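**Feltetti** is a two-armed upper-body robot kit sold and rented by the firm Cutevov for household and light kitchen work. It consists of a pair of arms, two multi-fingered hands, a head-mounted camera unit and a column on which these parts are carried. The kit is supplied either in parts, for assembly by the buyer, or as part of a rental service in which it is delivered, fitted and adjusted by the firm's own staff. It is mainly used by training colleges, care providers and small research groups.

## Background

Cutevov was set up by Koen Van Hecke and Thitima Wannasri, who had previously worked together on lifting aids for hospital laundries. Their first product, a single arm with a two-fingered grip called Bunnag, was intended for sorting folded linen. It sold in small numbers and was withdrawn after two seasons, although the wrist clamp developed for it was kept and is still used in altered form.

Work on Feltetti began when a care provider in Draralton asked whether the Bunnag arm could be made to handle crockery. Wannasri concluded that a two-fingered grip was poorly suited to wet plates and thin lids, and proposed a hand closer in form to a human one. The first finished kit was shown to customers in February of the following year. A revised version, with stiffer elbows and a quieter shoulder, replaced it after complaints about noise in shared kitchens.

## Design

Each arm is built from rigid housing sections joined at the shoulder, elbow and wrist. The hands are fixed to the forearms with a clamp that can be released by hand, so that a damaged hand may be exchanged without dismantling the arm. Cables for the fingers run outside the housing at the wrist. Jirayu Ongart, who led the revision, has defended this arrangement on grounds of repair: an outside cable can be inspected at a glance and replaced in 20 minutes, while one routed through the joint requires the forearm to be opened.

The camera unit sits above the shoulders and looks forward and down over the working surface. Its height is set during fitting and should be checked whenever the column is moved to a counter of a different level. The operator's view on the control screen is taken from this unit alone. No second camera is offered, and requests for one from a number of college customers have so far been declined.

The hands are not sealed. The handbook permits contact with damp objects but not immersion, and gloves are sold separately for work near running water.

## Kitchen service

The kitchen service is the most widely used form of the product. It is offered for a minimum term of 34 days and includes delivery, fitting, two training visits and removal. The tasks covered are:

- lifting plates, lids and bowls out of a drying rack and setting them down on the counter
- placing the same items into a rack
- folding and moving hand towels
- operating a lever tap, with gloves fitted

Sharp knives, glassware and hot pans are excluded under the terms of hire.

Fitting begins with a survey of the counter. The fitter notes the depth of the sink, the reach of the tap and the position of any wall sockets, and then sets the column so that both hands can be held open over the work area without touching the spout. Loose cables along the wall are to be kept clear of the arms' path. Ketsara Intarasuk, who manages the fitting team, requires that each new kitchen be tried first with plastic items only, and that the arms be returned to an open-handed resting position between tasks.
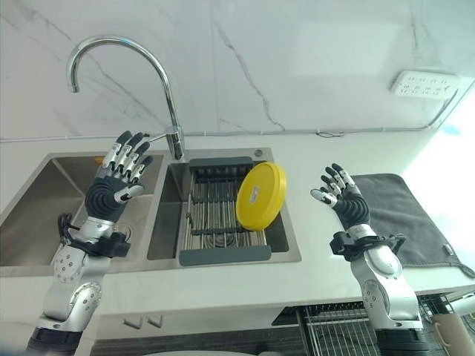 Training visits are given to no more than two operators at a time. The first covers starting, stopping and resting the arms, and the second deals with grip strength, which is set separately for each hand. Operators who miss the second visit may use the kit only at its lowest grip setting.

## Reception

A trial at a catering college in Draralton recorded 536 separate lifts from a drying rack over the full rental term. Boonsong Wiriya, who supervised the trial, reported that flat items standing upright were handled well, but that stacked bowls were often picked up in pairs. He also criticised the handbook, in which the chapter on grip settings comes after the chapter that depends on it. Cutevov reissued the handbook with the chapters in the correct order.

Care providers have been more divided. Several praised the ease of exchanging a hand, and one renewed its hire twice. Others considered the column too wide for narrow kitchens and objected to the deposit of 2,000 euros, held until the kit has been collected and inspected. A narrower column is listed in the current catalogue – as an extra, at the customer's cost – but is not available with the rental service.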